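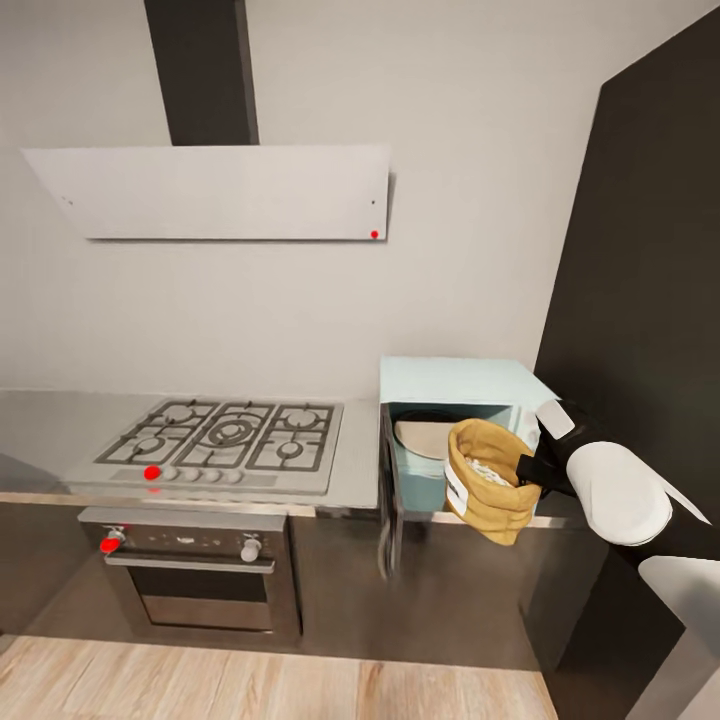 Kitchen ventilation

Kitchen ventilation is the removal of smoke, steam, grease and combustion gases from a room where food is cooked, and the supply of fresh air to replace them. In houses the work is normally done by a hood fixed over the hob, by a fan in the wall or ceiling, or by both.

Principle

Hot air above a pan rises in a column known as the plume. The plume widens as it climbs and draws in air from the room, so a hood mounted too high must move a larger volume to catch the same amount of smoke. A hood that overhangs the hob on all open sides catches more than one of equal width. Draughts from doors and windows push the plume sideways and reduce capture.

Extraction and recirculation

An extracting hood sends air outdoors through a duct. Losses in the duct depend on its length, its diameter and the number of bends. Smooth rigid pipe offers less resistance than ribbed flexible hose. A recirculating hood passes air through a grease filter and then through activated carbon before returning it to the room. It reduces smell but does not remove moisture or carbon monoxide, and the carbon must be replaced when it is spent.

Airflow

Flow is stated in cubic metres per hour or in cubic feet per minute. A fan rated at 418 cubic metres per hour will deliver that figure only under the test conditions; once installed, the flow is lower. Large fans also need a path for incoming air. Without one, pressure in the room falls and flue gases from an open-flued boiler or fire may be pulled back indoors.

Filters

Metal mesh filters trap grease on layers of woven wire -- they clog quickly and need regular washing. Baffle filters force the air to change direction sharply, so that droplets strike the metal and drain into a channel. Grease left in a duct is a fire risk in both homes and restaurants.

History

Early kitchens relied on an opening in the roof or on a wide chimney over the hearth. Enclosed ranges with their own flues reduced smoke but left steam and cooking smells in the room. Electric fans came into domestic use in the twentieth century. The Delano, a ducted wall hood made by Ashour at its Wodport works, was sold with a two-speed motor and a washable mesh filter. The later Ino model used baffles.

See also: Air changes per hour; Chimney; Flue; Make-up air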